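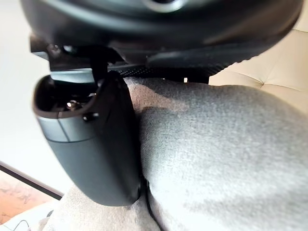

第四章 软布类任务的示范采集
这一章讲怎么给 Nostisetti 录软布类的示范,从摆场地一直讲到把文件传上 Zerton。前面三章装好了驱动、标定完了腕部相机,如果你跳着看到这里,麻烦先回去把标定做了,不然后面录的东西全都对不上,我自己吃过这个亏,整整一批白录!软布比硬东西难教,因为它一夹就变形:灰布被手指和上面那条带纹理的窄条挤在中间,鼓起一个圆包,褶子往哪边走全看你下手的角度。模型要学的就是这种时候该怎么办,所以腕部画面里手指压住布的那一小块地方一定要清楚,布面上的纤维最好都能看见。画面边上的墙和地板弯一点、糊一点没关系,广角镜头就这样,别去折腾它。

4.1 开始之前
先说说要准备什么。我习惯把东西全摆出来再开机,省得录到一半满屋子找。
一台装好 Nostisetti 采集端的电脑,磁盘剩余空间不少于 400 GB。
Hesamex 遥操作手套一副,左右都要,电量充满。
要用的布:毛巾、薄毯、针织衫都行,颜色最好和垫在下面的东西分得开。
一卷布基胶带,用来固定线缆。
一个能装东西的筐,录完的布往里一扔,等会儿再理。
再找一个人帮忙。一个人也能录,可是你两只手都在手套里,布掉到地上你还得脱手套去捡,脱一次就得重新对一次零位,特别烦。有人在旁边帮你复位,速度能快出一大截,心情也好得多。

注意:第一次使用的布请先检查有没有拉链、硬纽扣或者别针。这些东西会刮伤指面,也会让力矩读数突然跳一下,后面筛数据的时候很难分清是夹到了扣子还是真的撞上了什么。

4.2 布置场地
1. 把机器人推到位,锁住底座。两条手臂往前伸展开,周围要留出够走一圈的空地。
2. 打开房间里所有的灯,窗帘要么全拉上,要么全打开。我偏爱全拉上,下午的太阳会一点一点挪,上午录的和傍晚录的放在一起看,简直像两个房间。
3. 把布放到任务表指定的位置。沙发、椅子、矮凳都可以,Hauksdóttir 展厅那套任务表里专门有一组是在软垫上做的,软垫会跟着一起陷下去,比硬桌面有意思。
4. 从机器人一侧开始理线,顺着线一直走到插座,边走边看有没有打结、有没有压在轮子底下。
5. 过道上的线用胶带贴平。多出来的长度在边上松松地盘一圈,别绕得太紧。
6. 告诉屋里其他人要开始录了。大家可以继续坐着干活,但不要从机器人和布之间穿过去。

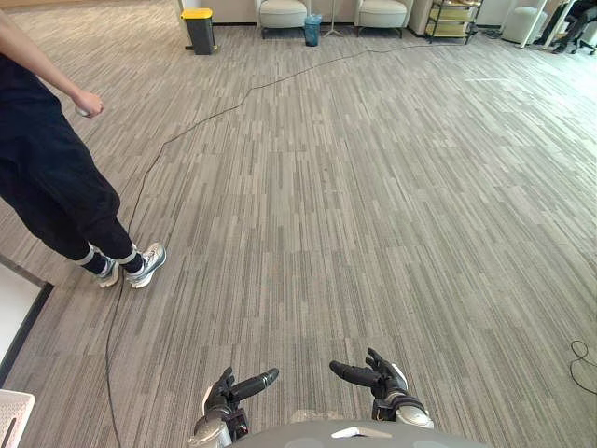 图 4-2 头部视角下的场地。走线从房间后部蜿蜒到近处,经过站立人员的脚边;右侧另有一小盘线。

头部画面要取到什么程度呢?我的标准很简单:两只手都在画面下方,地面看得开,走动的人至少能看见脚。背景里有椅子、垃圾桶、推车都不用收走,真的不用。模型以后要去的地方也不会给你清场,我反而希望每隔几天家具自己换换位置(同事们对此意见很大)。要留意的是反光的东西和会动的屏幕,显示器请转过去背对机器人。

小心:手臂通电以后,即使看起来一动不动,也请当它随时会动。进入手臂可及范围之前先按下暂停键,等状态灯变成黄色再走过去。急停按钮要放在操作员够得着的地方,同时让帮忙的人也知道它在哪儿。

4.3 连接与对零
1. 启动 Nostisetti 采集端,在左侧列表里选“新建采集”。
2. 任务类型选“软布”,子类按任务表填写。拿不准就选“软布/其他”,以后可以改。
3. 戴上手套,先左后右。腕带扣紧到不会前后滑动就好,勒得太紧,半小时以后手指会发麻。
4. 点“连接”。左右手图标先后变绿,一般等一小会儿就好。如果一直是灰的,把手套关掉再开,还不行就看 4.7。
5. 双手平举,掌心相对,五指自然伸直,保持不动,点“对零”。
6. 慢慢握拳再张开,看机器人的手有没有跟着走。跟得上、不抖,就算过了。
7. 打开三路画面预览:头部、左腕、右腕。逐个确认画面在动,时间戳也在走。

第七步请不要省。画面卡住的时候预览窗口不会报错,它就静静地停在最后一张上,看上去一切正常。我的办法是让帮忙的人在镜头前挥挥手,三个窗口都看到手了再往下走。

4.4 录一条示范
终于到正题了!一条示范指的是从手离开起始位,到任务做完、手回到起始位为止的一整段。中间不要停下来聊天,也不要停下来想,想好了再开始。

1. 双手回到起始位。界面右上角的圆圈变成实心,就说明位置对了。
2. 踩一下脚踏板,听到一声短音,录制开始。
3. 靠近布。速度放慢一点,最后一小段尤其要慢,让腕部相机有机会把布的边和褶子看清楚。
4. 下手。先让手指碰到布,停一下,再合拢。合拢的力度看界面下方的力条,停在绿色区间里就行。
5. 提起、翻折或者搬走,按任务表来。
6. 松开的时候先把手放低,贴着接触面松,不要在半空撒手。
7. 双手退回起始位,再踩一下踏板,听到两声短音,录制结束。
8. 在弹出的小窗口里选“成功”“失败”或“作废”。

关于第八步我多啰嗦几句,因为新来的朋友十有八九在这里犯糊涂。“失败”是你认认真真做了但没做成,比如布滑掉了、折歪了。这种要留着,很值钱,模型需要知道布滑掉之前手上是什么感觉。“作废”是这一条本身有毛病,比如有人挡了镜头、手套断连、你打了个大喷嚏。把失败的标成作废,等于把好东西扔了;把作废的标成失败,后面整理的人会来找你谈心。

如果布滑了,你又顺手补夹了一次并且夹住了,请标“成功”,再勾上旁边的“含补救”。我最喜欢这一类,录到了就觉得当天没白来。

提示:每条示范最长 900 帧,到了上限采集端会自动停录并响一声长音。平时的动作用不了这么多,如果你老是顶到上限,多半是起手之前犹豫太久,或者任务应该拆成两段录。

4.5 两条之间的复位
复位由帮忙的人来做。他手里可以先拿着下一轮要用的小物件,等状态灯变黄再走近,放好,退开,然后说一声“好了”。约定一句固定的话很有用,我们试过点头、试过竖大拇指,操作员盯着屏幕的时候哪个都看不见。

布不要每次都摆得一模一样。这一点和很多人的直觉相反,大家总想把毛巾铺得方方正正,边对边角对角,看着多舒服。可是每条都方方正正,学出来的模型就只认方方正正的毛巾。请随手一丢,皱一点、歪一点、搭在边上一半都可以。采集端每录完一条会给出一句复位建议,像“揉成团后放左侧”“沿长边对折一次”,照着做就有足够的花样了。

同一块布连续录 17 条以后请换一块。数字是我们自己试着定下来的,再往后录,操作员的手法就越来越像背书,新东西越来越少。换布的时候顺便喝口水、活动活动肩膀,戴着手套抬着胳膊真的挺累的。

小心:复位时线缆容易被脚带动。每次换布请低头看一眼地上的线还在不在原来的地方,松了就重新贴好。绊到线的后果可大可小,轻的是断一路画面,重的是人摔到手臂上。

4.6 检查并上传
我建议每换一块布就检查一次,千万别攒到晚上。晚上人困,看什么都觉得“还行吧”。

1. 在采集端点“回放”,选刚录的这一组。
2. 每一组抽 6 条来看,第一条和最后一条必看,其余随便挑。
3. 先看腕部画面。接触的那一瞬间,手指、布和两者交界的那道折痕应该都在画面里。如果布把镜头整个盖住了,记一下是哪一段,盖住一小会儿可以接受,整条都黑就要作废。
4. 再看头部画面。双手有没有出画,有没有人走到前面来。
5. 把进度条拖到合拢的那一刻,对照三路画面和力曲线。曲线起来的时刻应当和画面里手指压进布里的时刻一致,差得肉眼能看出来就说明时间没对齐,回 4.3 重新连接。
6. 填备注。布的种类、颜色、垫在下面的是什么,写大白话就可以,“灰色厚布,垫浅色软面”这样已经很好了。
7. 点“提交到 Zerton”。进度条走完之前不要合上电脑。

上传之后本地文件还会保留,等 Zerton 那边的状态变成“已入库”再删。有一回我看进度条到头了就直接清空了磁盘,结果那边校验没过,一整个下午的毛巾就这么没了,三月份的事,到现在想起来还心疼。

备注:画面里拍到同事是常有的事,多数时候只拍到腿和手。如果拍到了正脸,请在备注里勾选“含人脸”,系统会在入库前做模糊处理。有访客在场时要先征得同意再开录。

4.7 常见问题
手套图标一直是灰的。
先看电量,再看手套和接收器之间有没有大块金属,货架、推车挪开一点往往就好了。还是不行,就把采集端整个退出重开。

机器人的手比我的手慢半拍。
正常情况下会有一点点延迟,习惯了就好。如果慢得没法操作,关掉预览窗口里的高清选项,录下来的文件不受影响,只有预览会变糊。

力条一碰布就变红。
八成是对零的时候手没放平,重做一次对零。还是红的话,检查指面上有没有粘着线头或者胶带渣,我从指缝里抠出来过一整撮毛。

布总是从手指间滑走。
夹得深一点,让布在指间堆起来再合拢,只捏着一层薄边当然容易滑。要是任务表写明了“捏单层边缘”,那就照做,滑了标失败,继续下一条。

腕部画面边缘发暗。
手部外壳本来就会占掉画面的一部分,也会在布上投下一点影子。不需要补灯,更不要往外壳上贴反光纸,有人贴过,那一批的颜色全偏了。

录到一半脚踏板没反应。
看看踏板是不是滑到椅子底下去了。找到以后踩一下结束,这一条标作废,把踏板用胶带固定住再继续。

4.8 收工
1. 双手回到起始位,在采集端点“停靠”,等手臂自己收好。
2. 状态灯熄灭以后再关电源。
3. 摘下手套,擦干净内侧,放回充电座。
4. 揭掉地上的胶带,线缆从机器人一端往插座方向收,松松地盘成圈。
5. 用过的布放进筐里,需要洗的单独放。洗过的布手感会变,下次录的时候在备注里写一句“洗后”。
6. 在任务表上划掉今天录完的几组,没录完的写清楚停在哪一块布。

硬物与软布混合的任务(比如把东西包进毛巾里)请接着看第五章,场地布置沿用 4.2,对零姿势不变。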